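Search this notebook Go

Transfers, patient lift
April 2024

Picking up where I left off in March, when I ran out of page and then (I admit it) ran out of patience with the sling. I have had a cup of tea and a few weeks to think since then, and I want to get all of this written down while my shoulders still remember it.

The lift first. It's the black one with the tall mast and the curved boom overhead, and I have become quite fond of it. On the tiles it rolls very nicely in a straight line and much less nicely around a corner. I had been blaming the casters, and I went as far as taking one of them off to pick out a wad of hair and thread that could have stuffed a small pillow. It did help a bit! But Nga Tạ watched me do two turns and said, very kindly, that I was steering from too high up. If you push at the mast up around chest height, the whole thing wants to lean before it wants to go. Get a hand down low, near the base of the mast, and the other one forward on the seat, and it comes around like a shopping cart on a good day. So that is how we do it now, and I would ask everyone else to try it before reaching for the oil.

The sling is the dark blue one. We borrowed a Misusari sling for a week to compare and I didn't get on with it, mostly on account of the loops, which are all the same color and which I managed to cross twice. Ours goes back on. Domingo Garrido prefers the Misusari and has said so at length, so I am noting that here in fairness to him. His point about the leg straps sitting flatter is a good one, and I have asked whether Fleller will sell us the straps by themselves. No answer yet.

Height of the seat for the chair transfer: we have been arguing over this since before the holidays. I set it to 700 mm at the front edge and left it there all morning. Nga would like it lower for coming in over a low bed, and I think she is right about beds, but for the office chair I found 700 comfortable to guide with a straight back, and I didn't have to stoop at the end, when one is tired and most likely to be careless. We can keep both settings. I'll put a strip of tape on the mast for each.

The order I have settled on goes like this. Clear the floor first, bags and shoes and cables included, then brakes off, then bring the seat around with one hand and keep the other low on the mast.
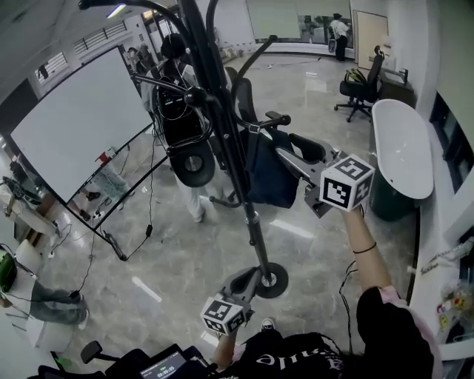 I did it 8 times before lunch and only had to stop and start over on the third go, when I let the boom get ahead of me and it swung. It doesn't swing hard, but it is a long piece of metal over somebody's head and I don't like it. Slower through the turn, then, and a pause before lowering. Domingo suggested saying the pause out loud ("and wait"), which felt silly for the first two and perfectly natural after that.

Still to do: the tape, another look at the second pair of casters, and an order to Bolto for spare brake pedals (their part 848, check that it's the long one this time). Nga has the key to the supply closet until she gets back from her sister's.

Recent entries
Sling loops and how to stop crossing them
Brake pedals, the short and the long
Khosravi bed rail, second fitting
Where the good screwdrivers went

Questions about this notebook: ask at the bench or leave a note in the tray
Back to top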